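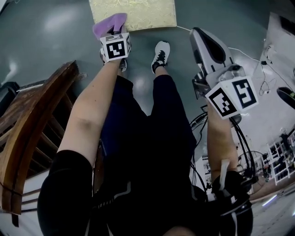 So my project ended up being about how people in our street save water in summer, which my teacher Marjatta Huttunen said was a bit broad (fair!). I read our meter every night for 16 days in June and we used 865 litres on the worst one. Laundry day, of course.
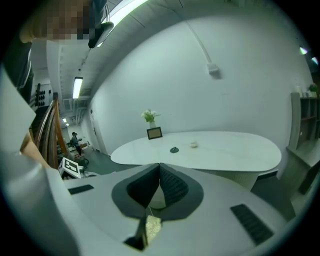

After that we tried shorter showers and got down to 744, and my brother complained the whole time. Next I want to ask nine neighbours to do it too.

We use cookies to improve your visit. OK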